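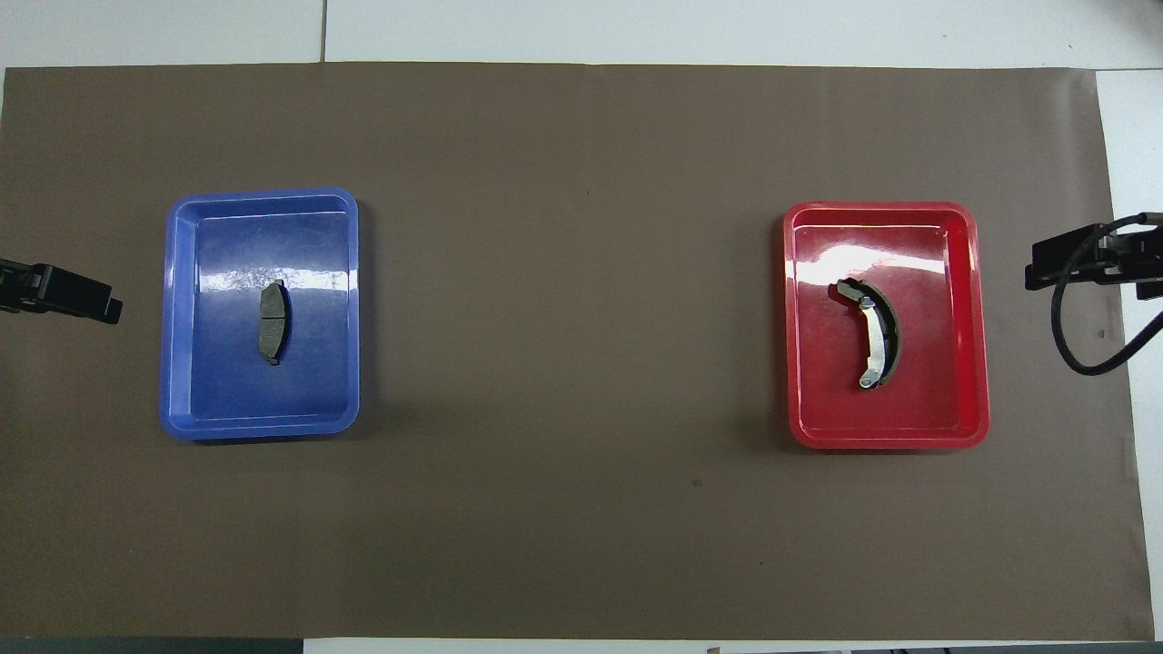

Product Review: Kettunen Large Desk Mat

The Equipment Review Desk at Bromberg Business Supply evaluates products that customers order in quantity for shared offices, classrooms and reception areas. The Kettunen desk mat was used for one full quarter at the Bromberg head office, beginning in January, on the desks of the billing department. Each mat was in service from 8 a.m. until the close of business.

Size and fit

The large mat measures 900 by 496 millimeters. The second figure is an odd one and will matter to buyers whose desks have a raised front lip, as the mat fits with very little to spare. On a standard desk it leaves enough room for a telephone and a monitor stand behind it. Buyers with corner desks should order the medium size, or consider the Peneck mat, which can be trimmed with a utility knife. The Kettunen cannot be trimmed without exposing the backing.

Daily use

Staff found the surface comfortable for handwriting. A ballpoint pen on a single sheet of paper leaves no groove, although a hard pencil will. Optical mice tracked without trouble on the brown and gray mats. On the black mat, two older mice skipped when moved quickly – a fault the reviewers could not reproduce with newer models.

The mats arrive tightly rolled. Most lay flat after one night under a stack of binders, but one corner on the medium size continued to lift for nine days. The maker's leaflet recommends rolling the mat in the opposite direction before use. This helped a little.

Cleaning

Coffee and toner were removed with a damp cloth and dish soap. Ink from a rubber stamp left a faint mark that remains visible. The backing collects dust and should be wiped whenever the desk is cleared.

Price and ordering

The mat is sold singly and in cartons, with a lower price on orders of 500 or more. The Carnine mat costs less and is available in more colors, but its edges began to curl in an earlier test and it was not considered again.

Rating

Four out of five. The Kettunen is recommended for billing, mail and front desk use. It is not recommended for drafting or for any work that involves cutting. Customers with a Bromberg account may request a sample square in each color before placing an order.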